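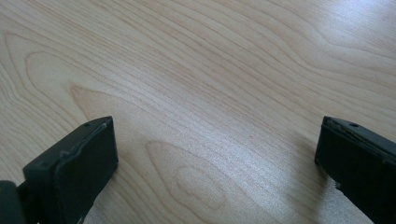
Zatton – Departamento de Automação e Métodos

Início Produção Pessoas Segurança Perguntas frequentes

Perguntas frequentes sobre as garras na montagem

Tempo de leitura: 2 minutos

O que muda na minha bancada?
Na linha Sosa, o tampo fica livre antes de cada ciclo. Caixas, ferramentas e folhas de registo passam para a prateleira lateral. A garra pega na peça, pousa-a na zona de trabalho e recua. O aperto e a verificação continuam a ser feitos à mão.

Vou perder o meu posto?
Não estão previstas saídas por causa deste projeto. Em cada turno, dois operadores deixam o abastecimento manual e passam para o controlo final, com a mesma categoria e o mesmo horário.

Quanto peso pode a garra levantar?
Até 900 gramas. As peças mais pesadas da série Ploltard seguem pelo carrinho, como até agora.

Quem dá a formação?
A Ustenov, que fornece o equipamento. São 60 minutos junto à bancada, dentro do horário de trabalho. Quem estiver de férias ou de baixa faz a sessão no regresso.

O que faço se um dedo da garra tiver uma rebarba ou uma lasca?
Carregue em pausa, espere que o braço pare e avise a manutenção. Não lixe nem corte o material. Os dedos são trocados aos pares – nunca só um.

Posso pôr a mão entre os dedos?
Só com a garra em pausa e a luz do comando apagada. A regra vale também para a limpeza do tampo.

Os dados da máquina servem para avaliar pessoas?
Não. O sistema regista ciclos e paragens por bancada, sem número de operador. Os resumos ficam afixados junto ao quadro do turno.

Quando chega às outras linhas?
A decisão fica para março, depois de ouvidos os turnos. Até lá, as sugestões podem ser entregues por escrito à chefia ou deixadas na caixa do refeitório.

Atualizado em 3 de dezembro de 2018

Artigos relacionados
Troca de turno na linha Sosa
Como pedir mudança de posto
Ploltard: manuseamento de peças pesadas
Contactos da manutenção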